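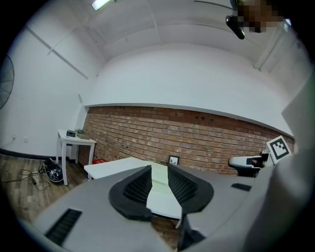
Palesa Zwane wants to know if the Kekberg wobbles, and whether the white goes yellow by a window. Her last one did both inside a year, she says, and she's not paying for another until someone gives her a straight answer.

OK. Straight answer on the wobble: no, once the feet are set. Yellowing: can't say, mine is too new and our window is small.

Kekberg square table, white, from Randis

Posted 2020-12-01

Quick one, typing this between other stuff. Bought the square Kekberg and the little side table from the same line. Both white. Both up against the brick wall in the work room, side table in the corner, big one along the bricks. Had them two months now.

Size

Listed as 800 mm a side. Box says 32 inches. Close enough, I measured before buying and it fit the spot with room to get past. Plenty of top for one person working, tight for two if you both have stuff spread out. Covadonga Escobar has the longer version and says get that if you have the wall for it. I don't.

Putting it together

20 minutes for the big one, on my own, on the floor. Legs screw in from underneath. The hex key in the bag is junk, use your own. Instructions are all drawings and the third drawing has the bracket upside down - I did it wrong, took it off, did it again. Side table took less. Four skinny legs and a top, not much to get wrong.

One screw missing from my bag. Randis mailed a whole new bag, no fuss, came in a few days.

The top

Smooth, easy to wipe. Shows everything though. Pencil, crumbs, coffee, the gray smudge off your sleeve. Pencil comes off with a damp cloth. Ballpoint doesnt, or not all the way, I have a faint blue line near the front that I've stopped looking at. Hot mugs so far fine. I use a coaster when I remember.

If you cut things on your table, put a mat down. I nicked it in the first week with a box knife. Little nick, but white table, so.

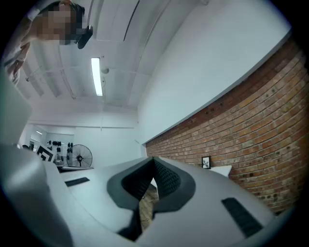

Noise is the other thing. Set something heavy down and the top gives a hollow thunk, you hear it across the room. Felt pads under the feet helped with the scraping but not with the thunk. Trinidad Figueroa swears by a desk pad for this. Haven't tried it, the ones I saw cost more than I wanted to spend.

Against a brick wall

Brick isn't flat. The back edge touches in some places and not in others, and pens find the gap. Small stuff goes down there weekly. I thought about a strip of foam along the back and never did it. You do get a nice ledge feeling with a small picture propped low behind the table, white mat and black frame, looks good on the brick. Small frames only, a big one would be in your way every time you reach across.

The side table

Better than I expected for the money. Clock and a small plant on top, and that's how I like it. Light enough to lift with one hand, so it gets bumped a bit. There's room underneath and I've got a dark wooden cabinet in there. Wouldn't put a printer on it. Maybe you could, I wouldn't.

Neither table has anything for cables. No clips, no tray, no hole. So the cables are on the floor and that's on me, but a tray underneath would of been nice at this price. Futik makes a clip-on one, Octavio Daza has it on his and it's held up. Probably ordering that in December. 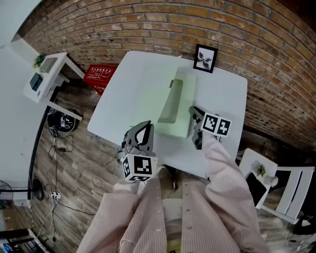
Compared to the Marín

I had a Marín before this. Thicker top, much heavier, quieter. Also a pain to move, took two of us to get it down the stairs and we scraped the wall. The Kekberg I can drag out on my own to sweep behind. For a work table that gets shoved around I'd take the Kekberg. For a desk that never moves, the Marín.

Would I buy again

Table yes. Side table yes. Skip the matching drawer insert, it sticks. If you can wait for a Randis sale, wait, I paid full price and it dropped the week after.

Palesa - tighten the leg screws again after the first week. Mine had loosened a little and that was the only wobble I've had.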